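Section 3: Your first upholstery clean

Now for the fun part! The Gulovent takes a few minutes to set up the first time, and after that you'll be able to go from cupboard to couch in no time. Read the whole section once before you fill the tank.

Before you start

Check the care tag on your furniture. It's usually under a seat cushion or stapled to the underside of the frame. A tag marked W or WS means water-based cleaning is fine. A tag marked S or X means it isn't, so please put the Gulovent away and use a dry method.

Test a hidden spot. Dampen a patch on the back or underside, press a white towel on it, and let it dry completely. If color comes off on the towel or the patch dries darker, stop there.

Filling the tank

1. Unplug the machine and set it on a level floor.
2. Lift the clean water tank straight up by its handle. It's snug when new, so give it a good tug.
3. Fill to the lower line with warm tap water.
4. Add 2 capfuls of Skista fabric shampoo. Water first, shampoo second — the other way around gives you a tank full of foam.
5. Close the cap, turn the tank upright, and press it down until it clicks.

CAUTION: Never use boiling water, bleach, or laundry detergent. They can damage the seals and the pump.

Cleaning a seat

1. Vacuum the fabric well, going into the seams and along the back edge where crumbs love to hide.
2. Attach the wide nozzle and turn the dial to Upholstery.
3. Hold the nozzle flat on the fabric. Squeeze the trigger and pull toward you in one slow pass.
4. Let go of the trigger and go over the same strip again with suction only. Do this 3 times, or until you see hardly any water moving through the clear window.
5. Move over and start the next strip, overlapping the last one a little.
6. Finish the entire seat, corner to corner, even if only one area was stained. Stopping halfway can leave a ring.

NOTE: Slow passes make a huge difference! If the fabric still feels soggy, you're probably moving too fast.

Woven fabrics

Flat weaves clean up beautifully, but they can show water marks if one patch gets much wetter than the rest. Use the Low spray setting and follow the direction of the weave. For a stubborn spot, dab on a little diluted Skista with a Pant microfiber pad and wait 2 minutes before you go over it with the nozzle.

Drying

Stand loose cushions on edge, open a window, and keep people and pets off. Most seats are dry in around 9 hours, though thick foam may need longer. A fan helps a lot — aim it across the seat.

Once everything is dry, brush the surface lightly with your hand or a soft brush to lift the fibers.

Empty both tanks, rinse the nozzle under the tap, and leave the caps off overnight. For replacement nozzles and filters, see the Batix parts list at the back of this guide.
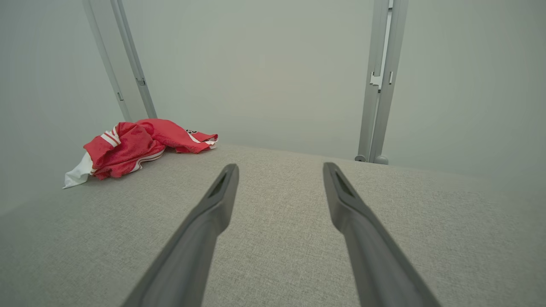 Fig. 3: Light gray woven upholstery.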